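How many seats are on the Prundham town council?
There are five, one for each ward. Members serve terms of up to three years.

Can I stand if I rent my home?
Yes. You need to be on the voter roll and bring 32 signatures from your ward to the clerk by the end of January.
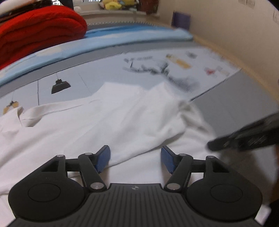
White garment on a gray surface

What happens if two candidates tie?
The clerk, Darlene McKinnon, draws lots in public at Dufour Hall.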